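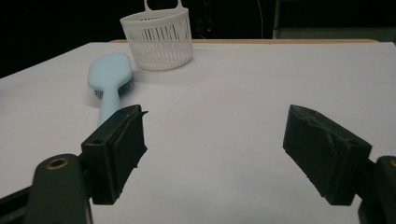

Brush-to-basket task, brush out on the table, jaws open.

Ticket 438
Product: Rurkidik two-finger gripper, hand-held version
Project: Bokuneo tidy-up tasks
Opened: August 2023
Status: open, waiting on parts
Priority: medium (I'd call it high but I don't get to pick)

What's going on

Okay, so the hairbrush task is driving me up the wall. The whole chore is to pick up a hairbrush and put it in a basket. My kid could do it at two. We recorded 100 demos by hand and trained on those, and the policy that came out can find the brush every time and then can't hang on to it. It closes on the handle, lifts, and somewhere on the way over the brush starts to swing. The head is the heavy end, so it tips down, and then the bristles catch on the rim of the basket and the whole thing ends up back on the table.

Soft stuff is fine, by the way! Socks and washcloths go in all day long with the same settings. It's only the smooth hard things that slide.

What I tried first

1. Restarted everything. I know, but you were going to ask.
2. Bumped the grip force one step, then one more. Less swinging, but now the handle squirts out sideways when the jaws close. Put it back where it was.
3. Slowed the carry to half speed. Looks great on the log, and still drops it.
4. Re-ran jaw calibration. Passed both times, no offset worth writing down.
5. Swapped the cable, on the theory that the force reading was dropping out. It wasn't. Old cable went back on.

Reply from support asked for the state of the pads, the kind of work surface and whether the basket is fixed down. My answers:

Surface is white and flat, with a few seams in it. I did wonder if the seams were fooling the depth estimate, so I started the brush well away from any of them for 20 tries' worth of patience (I gave up before I got there). Same slide.

Basket is the white plastic one with the slots and the hanging handle, and it isn't fixed down. If the brush bumps it hard enough it scoots. I'd like to keep it loose, seeing as a basket in a real bathroom isn't bolted to anything either.

Pads, well. I hadn't looked at them properly in a while.

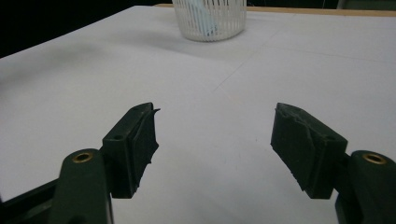 The edges are ragged on both sides, with little flaps coming off the left one and the right one peeling and scuffed along the top. So that's my main suspect now. My guess is that a sock doesn't care, it just bunches up into whatever rubber is left, but a hairbrush handle only touches a thin strip and that strip needs to be good. The pads were last changed in April, per the sticker on the toolbox, and the maintenance sheet says every 200 hours. I haven't kept the hours. Sorry!

Update, next morning

Trimmed the worst flap off the left pad with nail scissors and wiped both down with alcohol. First few runs went noticeably better - the brush stayed level most of the way over. By lunch it was swinging again. I'm not going to trim any more, there won't be anything left to glip on. (Grip on. Leaving it.)

Also tried grabbing the brush closer to the head, where it balances. Much steadier, but then the bristles get in the way of one finger and the release is ugly. It lets go and the brush hangs there for a second, stuck on the pad. Might be worth 2 separate sets of demos, one for each grab, if anybody has time to record them.

Merrick office asked me on the same thread whether this means machines can't do household chores yet, for something they're putting together. My answer was that ours can do some of one chore, on a cleared table, with good rubber on its fingers. I'd trust it with laundry before I'd trust it with the bathroom counter. A person shifts their fingers when something starts to slip and doesn't even notice doing it. Ours finds out when the brush hits the table. I still think we'll get there with this one, and the finding part is way better than it was in spring, I was pretty happy with that.

What I need

- 2 sets of replacement pads from Teltside, the softer kind if they still make it
- somebody to tell me if old demos recorded on worn pads are okay to mix with new ones, or if I should start over (please say they're okay)
- a way to log pad hours that isn't a sticker

Update

Teltside has the pads, shipping this week. Leaving grip force and carry speed at the defaults until they're on, so we only change one thing. Please don't close this one automatically like the last one, I'll post the drop numbers here after the new pads have had a full day of brushes.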